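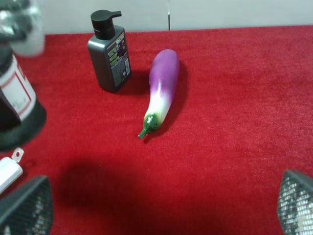
Clarenside's community garden is getting its water back, and I'm so happy I could hug a hose

Good news from the corner of Mekinville Road, folks! The town has agreed to reconnect the water line at the community garden, and the taps should be running again before planting starts in April.

If you garden there you know what last summer was like. The old pipe cracked in June and all 41 plots got by on rain barrels and whatever people could haul from home in the back of a car (my trunk still smells like a pond). I lost every one of my peppers. My eggplants hung on, bless them, but they never got much bigger than my thumb.

Shahnaz Uddin, who has been pestering the public works office since July, collected 534 signatures and dropped them off in person. "I brought them in a seed box so they'd remember me," she told me when I ran into her at the hardware store.

The new line will run along the north fence, with four taps where there used to be two. Plot holders are being asked to chip in $700 between all of us, and the town pays the rest. Babatunde Briggs is taking the money and has a coffee can by the register at his shop on Thoroddsen Street, cash or check.

The waiting list for plots opens again in February. Sign up at the library desk, and bring something with your address on it. I'll be the one asking if anybody has spare pepper seedlings!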